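Home | News | Workshop | Members | Contact

Print this page | E-mail this page

Home Build Report: Infrared Control for the Atdale Rover

August 10, 2022

The Ivbridge Robotics Workshop is pleased to report progress on the Atdale rover, a small wheeled machine being built by members at home and at the shared benches. Yanling Tang and Kourosh Shokri are responsible for the control system. The rover will take its commands from an ordinary household remote, which keeps the parts budget at 79 dollars and spares members the work of making a handset.

Current work concerns the remote itself. Each handset is opened, its battery contacts are inspected, and its codes are then recorded with a receiver board before any driving trials take place.

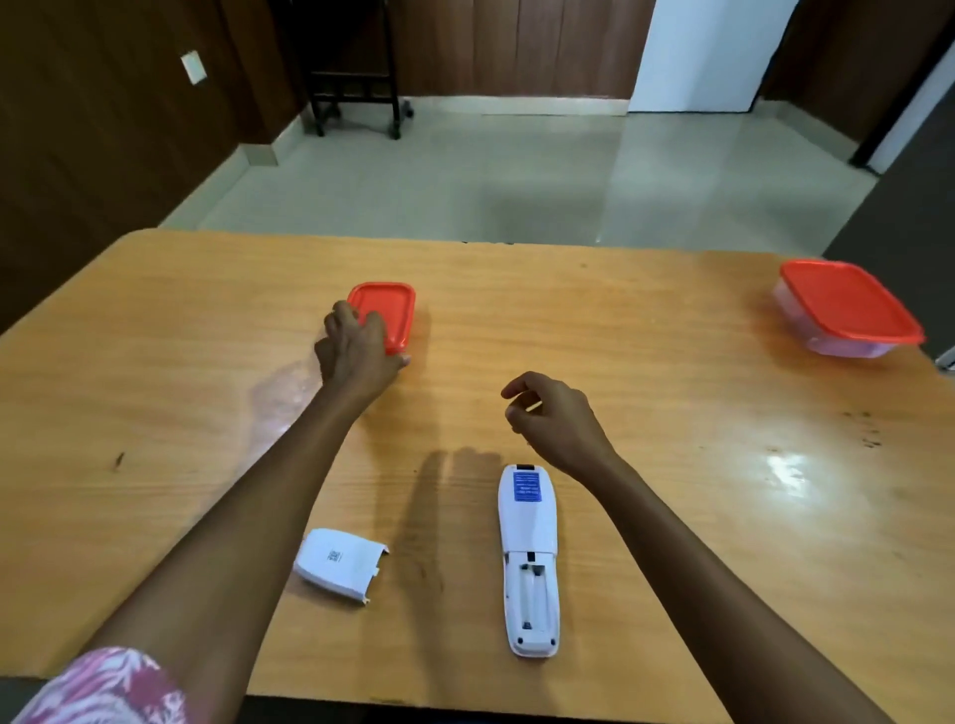
Remote control with its battery cover off, during work on the Atdale handset.

Members preparing a handset at home are asked to keep small parts in lidded containers and to store the battery cover with the remote it belongs to. Covers from similar models do not always fit, and two were returned to the workshop last season with broken tabs. Batteries should be removed before a handset is stored or carried to the workshop. 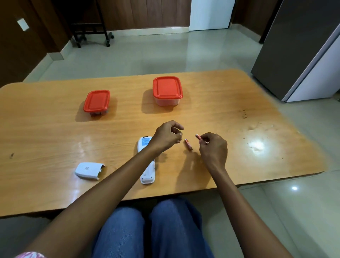

Once the codes have been recorded, they are entered in the shared table maintained by Nima Ahmadpour. The present version of the rover program recognizes 4 commands: forward, reverse, left and right. A stop command will be added in September, together with a timer that halts the motors if no signal is received for 300 milliseconds.

Isabelle Leclerc will receive completed handsets at the front bench. Questions about the receiver board should be directed to Mr. Shokri.

Print this page | E-mail this page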